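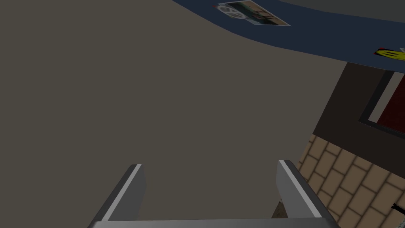 Why do seasonal workers wait so long for their permits? Most of the time is lost between the employer and the migration office, because the papers travel back and forth to correct small mistakes.

Such is the opinion of Neema Mbwambo, who studies labor migration and spoke with us on January 10, 2023. She spent the last season in Godov, where the packing company Pretex takes on foreign workers every July.

"Last year there were 483 applications in the district, and the office had 2 clerks for them," she said. "When a surname is spelled differently in the passport and in the contract, the whole file goes back. The person sits at home and loses wages."

According to Mbwambo, the larger employers manage better. Skaltel keeps its own lawyer for these matters, and the workers of this company usually arrive before the season starts. Small farms cannot afford it – they ask a neighbor or an agency, and the agencies are of very different quality.

"I met a man who paid 200 euros for a form which is free," she recalled. "He was not angry. He thought this was the official fee."

The question of housing also came up. In the Ruggiero hostel, people from several countries share one kitchen, and the rules on the door are written only in the local language. Mbwambo believes that translation should be the duty of the district.

She does not expect a new law soon. In her view, the office could already accept corrections by e-mail, as the neighboring district does, where the answer comes in 20 days. Her report will be given to the district council before the next season.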